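Ticket 577: Scheduled stock export from Clusa stops part way through, no error shown
Product: Clusa desktop, with Dotbridge connector
Opened: Feb 2, 2020
Status: Resolved, workaround in place
Priority: Medium

Problem as reported

The overnight export of the stock list from Clusa to the web shop finishes with status "Complete", but the file that arrives at the shop end is short. The master list holds 700 lines. The file holds 309. The shop then treats every missing line as out of stock and hides it from customers. Running the same export by hand from the File menu gives a full file every time.

The fault began after the office server was replaced. No change had been made to the export template, the connector settings or the shop account.

Environment

Clusa desktop on the office server, one user logged in permanently. Dotbridge connector installed on the same machine and started by the system scheduler. Output is a comma-separated text file, picked up from a shared folder by the hosting company, Mansour. Stock covers haberdashery, cord, trimmings, beads and small fittings.

Step 1. Check the source data

Opened the stock list and sorted by code. No duplicate codes and no blank ones. Compared the last line in the short file with the list. The export stops at code 309 in list order, and the line after it is a cord item with a long description. Suspected a stray character. Copied the description into a plain text editor, found a curly quotation mark, replaced it with a straight one and saved.

Ran the scheduled job again. Same result, 309 lines. The quotation mark was put back as it had been.

Step 2. Check the picture fields

Each stock line can carry a picture, and the connector makes a small copy of each one while it writes the file. An oversized picture has caused the job to stall before, under ticket 233. Opened the picture folder and looked for anything much larger than the rest. A few were above the size advised in the manual, none by a great deal.
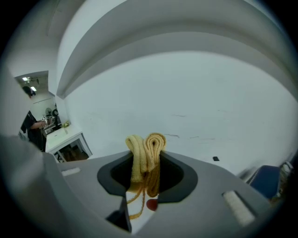
Turned off "Include pictures" in the template and ran the job once more. The file was still short, and it stopped at the same line. Pictures ruled out. Setting turned back on.

Step 3. Compare the manual and scheduled runs

Both runs use the same template. The differences found were:

Manual run: started by the logged-in user, writes to a temporary folder under that user, then copies the finished file to the shared folder.
Scheduled run: started by the system account, writes straight to the shared folder.

Changed the scheduled job to run under the logged-in user. Result: full file, 700 lines. Changed it back to the system account: 309 lines. Repeated both ways with the same outcome.

Step 4. Check the shared folder

With the job under the system account, watched the shared folder during a run. The file appears as soon as the job starts and grows as lines are written. Part way through it disappears. The log at the hosting end shows that the pickup runs at fixed intervals and takes any file with the right name, whether or not it is still being written. It then moves the file out of the folder. Clusa carries on writing to a file that has gone and does not check for it afterwards, hence the "Complete" status.

The new server starts the job slightly later than the old one did, which puts the export across a pickup. The old server finished before it. The cut at the same line each night comes from the two timings being fixed.

Cause

Two jobs using one file at the same time. The stock data was sound throughout.

Workaround

1. Scheduled job set to run under the logged-in user, so that the file is built in the temporary folder and copied across when finished.
2. Start time moved forward so that the job ends well before the pickup.
3. Line count added to the end of the job. If the count in the file differs from the count in the list, the job sends a message to the office address and leaves the previous file in place.

Either of the first two is enough alone. Both were applied.

Further notes

Zuralgate, the backup program on the same server, also opens the shared folder overnight. It was paused for one run and made no difference. Its schedule has been left as it was.

Asked the supplier whether the connector could write under a temporary name and rename the file at the end. Reply received: the change is planned for the April release. Until then, do not move the job back to the system account.

Lines hidden in the shop came back by themselves after the first full export. Two had been hidden by hand earlier in the winter and were left hidden.

Ticket to stay linked to 233 for reference. Closed.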